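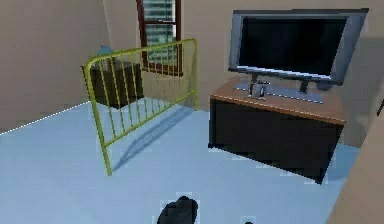
May, notebook, claims side

Spent the morning on the Rirnura file again and I want to get this down before it falls out of my head. The examiner's second rejection is nearly all obviousness over Brevetti in view of Ellwood. Brevetti gives them the spring latch, Ellwood gives them the release tab, and the glue holding the two together is one sentence saying it would have been a simple matter of design choice. One sentence! I've underlined it so hard the page tore.

So my plan is to go after the reason to combine. Brevetti's latch is meant to stay shut under load, it says so twice in the background section, and if you stick Ellwood's tab on it the thing pops open the minute somebody leans on it. I think that's our best argument (and it keeps us from having to amend claim 1, which the client will like).

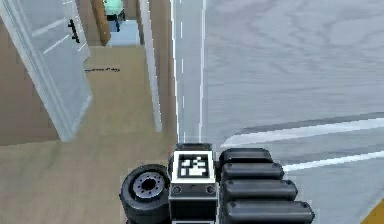 The dependent claims are messier. Claim 2 says "the locking member" and there's no locking member anywhere in claim 1, it's "a latch body" up there. My fault, I changed one and forgot the other back in the first draft. Easy fix, but note to whoever picks this up: check the drawings too, reference numeral 182 is on the latch body in one figure and on the hinge pin in another. And 99 is in the figures and never in the text. Ugh.

Also looked at Kosen, which the examiner cited but didn't rely on. I'd rather deal with it now than meet it in the next round. It has a tab, sort of, but it's molded into the housing and doesn't move on its own.
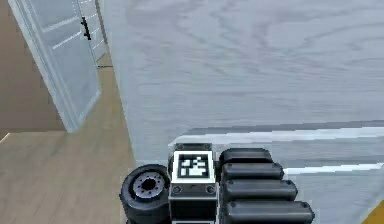
Tried three wordings for the tab limitation and liked the plainest one, "movable independently of the latch body." Need to find support for it in the spec before I fall in love with it. Pretty sure the paragraph on the second embodiment covers us.

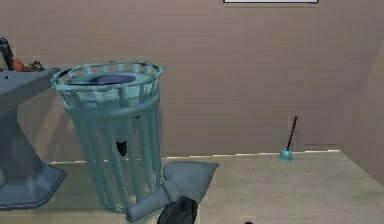
Do we have to argue the dependent claims separately?
Only if we want them to stand on their own should claim 1 go down. I'd do it for claim 2 and let the rest ride.

Still to do: call the client, redo the figure sheets, fee sheet.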